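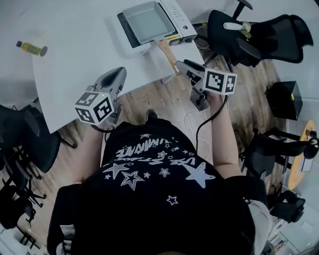
用手持夹爪录下来的示教，能不能直接拿去训练机械臂？

能用来训练，前提是夹爪的轨迹可信、各路时间对得上，而且录下来的动作机械臂本身做得出来。这三条要在训练之前逐段查，等模型跑出来再查就分不清是谁的毛病了。

三月，星期六，下午接着晚上写的

先记结论，免得过几天自己又被自己说服：手持这条路录得快，这一点我承认。至于录得好不好，到今天为止我没有看到证据，只看到很多人觉得好。

今天录的是桌上那组双手任务，步骤沿用上回定的：一只手稳住托盘，另一只手去够木柄的那件，拿起来，在托盘上方停一下，放回原位。瓶子是干扰物，不许碰。听着很简单，我录到后半截才意识到“稳住托盘”这一句写得太含糊。Nicanor 理解成夹住边沿，我理解成从侧面抵着，Mhairi 两种都做过，看当时手在哪儿。三个人三种稳法，混在一个文件夹里，标签都叫同一个名字。

一共录了40段。Patach 的自动检查给出的结果是六段轨迹不合格，其余全部打绿勾。我对那六段没意见，确实烂，有一段右手的位置在空中跳了一大截，人的手不可能那样走。我有意见的是那些绿勾。检查器看的是：有没有连续丢失方块、相邻帧之间跳变大不大、开合信号是不是全程都有。这些都过了，只能说明轨迹是光滑的。光滑和正确是两码事，滤波器调狠一点什么都光滑。

具体说标记方块的问题。方块装在夹爪上，几个面都有图案，理论上不管手怎么转总有一个面朝着头上那台相机。实际录的时候，手一旦往身体这边收，或者手腕往里翻，相机就只剩一个面能看，还是斜着看。单面、斜视、离得又近，姿态解出来会在两个解之间犹豫，这是老问题了，大家都知道，可大家也都默认滤波之后就没事。我挑了几段，把原始解和滤波后的画在一张图上，原始解来回翻的地方，滤波后的曲线从中间穿过去，很漂亮，两边都不挨着。也就是说那一小段时间里我们存下来的姿态，哪个解都不是。检查器打了绿勾。

Euan 看了图，说翻转的时间很短，对训练来说可以当噪声。我问他短是多短，他说反正很短。这句先记在这里，下次让他给我一个数。另外我不太接受“当噪声”的说法，噪声至少得是乱的，这个每次都出现在同一个动作上，就是收手的时候。收手恰好是放回原位之前那一步，模型要学的就是这一步。

时间同步。夹爪的开合信号和相机画面之间有延迟，我用老办法测：夹爪在相机前快速开合，数画面里闭合的时刻，再对照信号里闭合的时刻。今天测出来大约47毫秒，信号在前，画面在后。Dornow 的说明里写的是系统自动补偿，我把补偿打开又关上各测了一次，看不出差别。有两种可能，补偿没生效，或者我测的位置在补偿之前。后一种我没排除，所以先不骂人。要查的是导出脚本读的到底是哪个时间戳，这件事 Blair 最熟，周内找他。

补一句，延迟本身不可怕，固定的偏移减掉就行。我担心的是它会不会漂。今天只在开头测了一次，结尾忘了测。下次录之前测，录完再测，写进流程。

关于人。这部分可能得罪人，但笔记本里还是照实写。

手持示教的卖点是“自然”，人用自己的手去做，不必像遥操作那样盯着屏幕跟主从臂较劲。今天自己戴着录了一整个下午，自然是自然，可是自然的那部分有一半机械臂用不上。比如木柄那件够不着的时候，我会往前探身，整个肩膀跟着过去，头也低下去看。轨迹里留下来的是夹爪往前走了一段，至于肩膀怎么去的，没有记录。Grorkent 的两条臂装在固定底座上，没有腰可弯。把我的轨迹原样放给它算逆解，够得到的地方它够到了，够不到的地方求解器就给一个贴着关节限位的姿势，动作扭得很难看，严格说还算“可行”。统计里它们是可行的。

还有头。相机跟着头走，人会不自觉地在下手之前先看一眼目标。模型如果学到的是“画面中心出现什么就去拿什么”，在测试时会很好看，因为测试时用的也是人录的画面；上了臂，相机装在哪里、谁来转它，都还没有答案。Mhairi 说可以给臂配一个会转的头，先抄人的头部动作。我说那等于又多了一路要示教的东西，她说对。没有谈完。

为了比一比，上个月 Alistair 用遥操作录过同一个任务，我今天翻出来看了。老实讲，动作很丑，慢，中间停顿多，有几次夹爪悬在那里像是忘了要干什么。可是每一段都是那条臂真的走过的路，关节角是读出来的，不用猜。我现在的偏见是：同样的人工小时，丑但真的数据比漂亮但要猜的数据值钱。标明是偏见，因为我没有做对照。要做对照也不难，见后面。

Alistair 自己倒是站在手持这边，理由是遥操作录得他脖子疼，而且录不多。他的原话是“你那些真数据加起来够训练什么”。这句话我没法反驳，库里现在标着可用的片段一共1,206段，绝大部分是手持来的，遥操作的那点放进去看都看不见。可是“可用”这个标签是谁打的？Patach 打的。用的是哪个版本的检查器？查了一下，前后换过版本，换的时候旧的没有重跑。所以这个总数我建议以后写报告不要直接引用，至少要注明是按各自当时的标准算的。

几件零碎的，不记就忘：

右手夹爪的线。线从夹爪沿着小臂往回走，手腕往外翻到底的时候会绷紧，人会不自觉地少翻一点。我一开始没发现，是看轨迹发现右手外翻的幅度总比左手小，还以为是我右手的习惯，后来把线放松一截重新比划了一下，幅度就上来了。已经录的那些没法补救。线要在戴好之后先做一遍最大幅度的动作再固定。

指示灯亮着只说明通电，不说明在录。今天有一次灯亮着，Nicanor 做完整套动作，回去一看文件是空的。他心态比我好，喝了口水又做一遍。软件那头的开始提示声太小，戴着东西的人听不见，能不能改成震动或者干脆由旁边的人喊一声。

放回原位的“原位”没有标记。每段结束以后是凭眼睛摆的，摆得越来越靠近录的人自己。我猜把所有起始位置画出来会是一条往桌边挪的尾巴。贴胶带最省事，但胶带会进画面，模型会认胶带。Euan 建议用一张透明模板，摆完拿走，可以试。

成功的判定。现在是录的人自己按，按成功就是成功。我自己就有一段，木柄那件放回去时歪了，滑了一下才停住，我当时按了成功，因为累了。回看的时候改成失败。别人有没有类似的我不知道，反正我有。以后由没录的那个人来判，两个人轮换，判的时候只看画面，不许商量。

疲劳。后面录的动作明显比前面快，停顿那一步几乎省掉了。说好的“在托盘上方停一下”，到最后变成经过一下。模型会学到哪一种，看运气。要么规定停到听见提示再走，要么干脆把这一步从任务里删掉，现在这样半停不停最糟糕。我倾向删掉，Mhairi 倾向保留，她觉得停顿是唯一能拿来切分阶段的地方。她有道理，那就得真停。

晚上又看了一遍 Shearer 那边传过来的回放报告，他们也用 Dornow 的夹爪，写的是“回放效果良好”。通篇没有写回放是在仿真里还是在真臂上，也没有写良好是怎么量的。附图里的曲线贴得非常紧，紧到我怀疑画的是指令和指令自己。写信去问了，语气尽量客气。如果他们确实是在真臂上回放、用独立的测量去对的，那我前面很多话要收回，我也愿意收回。

接下来要做的，按先后：

找 Blair，把导出脚本里的时间戳来源弄清楚。弄清楚之前今天这批不要并进总库。

从今天通过检查的那些里随机抽，人工看原始解和滤波解差多少，重点看收手那一段。抽的人不能是我，我已经有看法了，Nicanor 愿意做。

真臂回放。底座不动，速度放慢，托盘和木柄那件都先拿走，空走一遍看关节限位，再放东西。急停要有人一直按着手边，上次那种两个人都以为对方看着的情况不要再来。

对照。手持和遥操作用同样的人工时间各录一批，同样的起始位置，同样的人判成功，分开训练，在真臂上测。人工时间要把戴设备、重录、清理坏段都算进去，手持一方从来不算清理的时间，遥操作一方从来不算培训的时间，两边都占便宜。

“稳住托盘”怎么稳，定一种，写下来。我投侧面抵着，理由是夹边沿的时候夹爪把方块挡掉的情况更多，这是印象，没有量过。Mhairi 看到这里如果不同意，请直接写在页边。

（页边，Mhairi 的字）不同意。侧面抵着托盘会转，你自己录的那几段就在转，回去看。停顿的事说定了，真停。

（后补）看了，确实在转，幅度不大，方向还不固定。那两种稳法各录一小批，回放的时候一起比。任务说明先改成“待定”，改之前不再录新的。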